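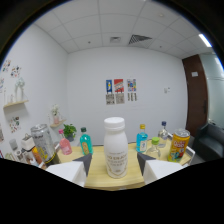

Week 8 notes: the slip that wasn't in the log

Okay, picking up where we ran out of time. I promised you the whole story of the dropped bottle, so here it is with the bits I skipped at the board. You'll need it for the write-up.

Quick recap of the setup. We had a two-finger gripper and a policy trained on more than 3,000 grasps, all of them bottles, cans and cups on a table. The finger controller was the Tetik one you used in lab 3, and the logging ran through Vero. The task was as dull as it gets: close on the bottle, lift, hold, set it back down. It had been doing this happily since October and I had stopped watching it closely (my first mistake, and I'm putting it in the notes so you can quote it back at me).

Then one afternoon it lifted a full plastic milk bottle, held it for a moment, and let it slide straight down through the fingers. Milk everywhere! I went to the log expecting a big red error and found a success. Closed, lifted, held, released, all green.

So what happened? Think about how the code decided it had a grip. It looked at motor current. Fingers close, they hit something, current goes up, and once it passes a threshold we call that a grasp. Fine for a can. A soft plastic bottle gives a little when you squeeze it, so the current crosses the threshold, the fingers stop, and then the wall relaxes and the force drops off. We checked current once, at the moment of closing, and never looked again. The fingers themselves hadn't moved, so position looked perfect too.

Now add the second thing. The finger tips had worn smooth. The Brondo pads we were using are supposed to be looked at every 40 hours of running, and we had no record of anyone looking at them, me included. With fresh pads we'd probably have gotten away with the weak grip for months. I find that a bit scary.

And the third: "released" in the log just meant the fingers opened at the end of the cycle. They did open. There was nothing in them.

What we changed, in the order we did it:

Force is now read all through the lift and the hold.
If it drops during the hold, the arm lowers and stops. It does not squeeze harder. (Somebody always suggests squeezing harder. Try it on a full carton and tell me how it went.)
Pad checks go on the sheet by the door, with initials.
No glass until the new check has passed on plastic. Hands stay off the table while the arm is live, even to save a falling bottle. I grabbed for that one, and I shouldn't have.

For next time, read the Esfahani handout on slip detection, at least through the part on friction. Then draw me a fault tree with "bottle dropped" at the top. I want the logging problem on its own branch, and think hard about where you hang it, as it didn't cause the drop but it sure hid it. One page, by hand is fine.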